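Sorting out the back room

2 July 2005

The back room has been on my list since December, when we moved the big wardrobe out and everything that had been in it went on the floor. I finally gave it two evenings last week and most of Saturday's worth of hours spread over the days after. It is not finished but you can walk across it.

I started with the paper. There were six carrier bags of it, mostly bank statements and instruction booklets, and a few things I should have dealt with a long time ago, including a refund form from Fortin that ran out in the spring. I kept the last two years of statements and anything to do with the house. The rest went through the shredder, which overheats after a few minutes and has to be left alone for half an hour. I did the skirting boards while I was waiting.

The old desk went next. It was a heavy brown thing with a cupboard down one side, and the cupboard door had never shut properly. A man from the charity shop on Kostgate came for it and said they could sell it, so I was pleased about that. I had expected to pay the council to take it away.

In its place is a plain white table. I looked at a few with drawers built in and decided against them, as I only fill drawers with string and dead batteries. The tray on top has one drawer and that is my limit. It came from Munen and cost more than I wanted to pay, but the cheap ones I looked at wobbled when you put anything on the upper level. Post goes in at the top and is supposed to move down as I deal with it. So far it has stayed at the top.

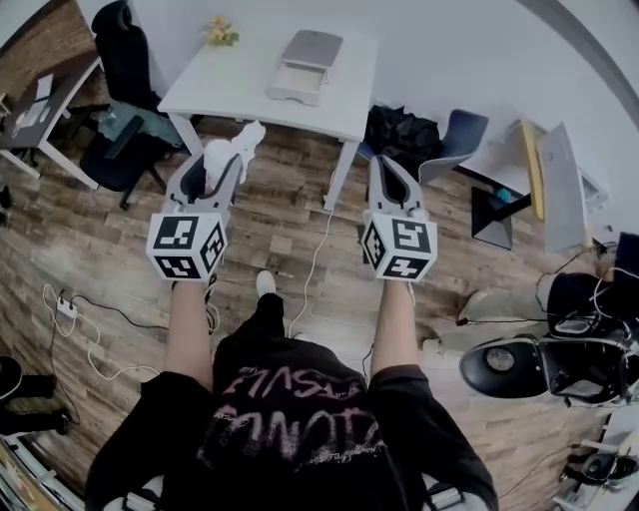 The new table with its tray and yellow flowers. Cables still to do.

The cables are the part I have not solved. The only decent socket is on the left as you face the table, so the power strip lives on the floor on that side and everything loops back on itself. I don't want to drill into the table. I have seen a sort of wire basket that clamps underneath — Jiltuvance do one, in white or grey — and I may try that, though the reviews are mixed and one person said the clamps slipped. For the moment I have unplugged what I don't use and put labels on the plugs with masking tape. That alone was worth doing. One of them turned out to belong to a printer we gave away.

The floor came up better than I thought it would. I had got used to seeing it with boxes on it and had forgotten how much the colour changes from one plank to the next. I hoovered twice and then went over it with a mop, wrung out hard, as too much water gets into the joins and lifts the edges. There is one raised edge near the door already, from a radiator leak before our time. A mat will cover it.

What is left is the box of photographs. I counted them while I was putting off the job of sorting them, and there are 400 loose prints, not including the ones in albums. My plan is to keep 100 and offer the others round the family. I did a small pile last night and kept nearly all of it, so the plan may need changing. Most of them have nothing written on the back, and there are several babies I can't put a name to.

I also need a proper lamp. The ceiling light is behind you when you sit down and you end up writing in your own shadow. I would like one that clips on, but the table top may be too thick for the clip, so I'll measure it before I order anything.

The curtains are staying as they are until the autumn.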